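Journal d'atelier – les doigts Sikell contre les Prastero

mai 2025 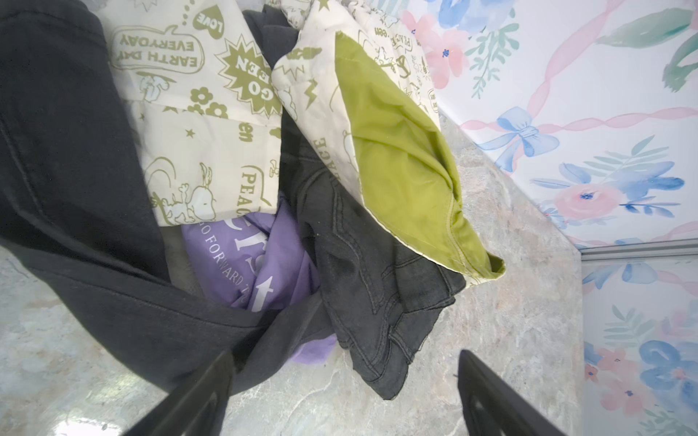

Vue de la caméra de poignet, doigts Prastero, tas de linge sur le plan de travail.

Repris la comparaison des deux jeux de doigts ce matin. J'avais laissé les Sikell montés depuis la dernière fois, donc j'ai commencé par eux, série courte, puis démontage et passage aux Prastero. Le changement prend 13 minutes quand la vis du fond ne résiste pas. Elle a résisté. Il faudra que je commande des vis de rechange, j'ai marqué la tête avec l'embout et la prochaine fois elle ne sortira plus.

Même bras, même contrôleur Alari, même caméra, même programme. Je ne touche qu'aux doigts et à l'ouverture de départ, qui n'est pas la même sur les deux modèles. J'ai remis le zéro du poignet à chaque montage.

Pour le linge, j'ai gardé un mélange volontairement pénible : le jean gris foncé, le grand vêtement noir, le violet avec « GO FORWARD » écrit en blanc, et le tissu crème à imprimés Snoopy vert olive. Celui-là me sert beaucoup. La partie vert vif, lisse et brillante, est ce que j'ai de plus difficile à attraper, et le reste du tissu est assez chargé en dessins pour embêter la segmentation. Le logiciel Cassim découpe volontiers une fleur ou une bulle de texte comme si c'était un vêtement à part. J'ai monté le seuil de fusion des zones, c'est mieux, mais il a alors tendance à coller le violet avec son voisin quand il est à moitié recouvert.

Les Sikell d'abord. Sur le jean, rien à dire, ils prennent une couture ou un ourlet et ça tient. Sur le noir, correct, avec deux prises où le tissu a glissé en début de levée. Sur le vert lisse, mauvais. Le revêtement accroche au premier contact, le tissu se plisse, puis tout part au moment où le bras accélère. J'ai réduit l'accélération et gagné un peu, sans que ce soit convaincant. À 9 newtons de serrage ça tient, mais la marque reste sur le tissu et je ne veux pas travailler à cette force-là.

Les Prastero ensuite. Les pointes entrent mieux dans les plis. Le vert se laisse prendre par le bord cousu, à condition d'arriver de biais. Quand le programme vise le milieu du panneau, ils ne font pas mieux que les autres. En revanche ils prennent trop souvent deux épaisseurs : en voulant le crème, j'ai levé le violet avec, plusieurs fois de suite. Il faudrait une petite secousse après la levée, ou une vérification du poids. Le capteur du poignet devrait suffire pour voir la différence entre un jean seul et un jean accompagné. Pour deux tissus fins j'en doute.

Le noir reste le problème de la caméra, quels que soient les doigts. Doigts noirs devant tissu noir, la limite entre les deux est floue pour Cassim dès que la lumière baisse. J'ai essayé de masquer les doigts dans l'image avec un gabarit fixe. Ça marche pinces ouvertes et ça se décale dès qu'elles se referment. Il faut un gabarit par ouverture, ou le calculer à partir de la position donnée par Alari. La deuxième solution est plus propre, je l'ai commencée en fin d'après-midi et elle n'est pas finie. L'autre idée serait de coller un ruban clair sur le bout des doigts – facile, mais ça change le frottement et donc tout ce que je mesure.

Perdu une bonne heure sur un retard d'image. Les prises tombaient toutes à côté, toujours du même côté. C'était l'horodatage de la caméra, décalé de 400 millisecondes par rapport au contrôleur après un redémarrage. J'avais déjà eu ça cet hiver et je ne l'avais noté nulle part. Donc je le note : après chaque redémarrage d'Alari, relancer aussi la caméra, dans cet ordre. Les essais faits pendant cette heure sont jetés, y compris ceux qui avaient l'air bons.

Je garde les Prastero montés pour la suite. Les Sikell restent meilleurs sur les tissus épais, et si je n'avais que des jeans à trier je ne me poserais pas la question. Il me manque encore des essais sur de la laine et sur quelque chose de très fin, un foulard par exemple.

À faire avant juin : finir le gabarit calculé, tester l'approche de biais comme réglage par défaut, ajouter la secousse, trouver des vis. Et refaire les Sikell avec l'accélération réduite dès le début de la série, sinon la comparaison est bancale.

Contact – © Journal d'atelier – Retour en haut de page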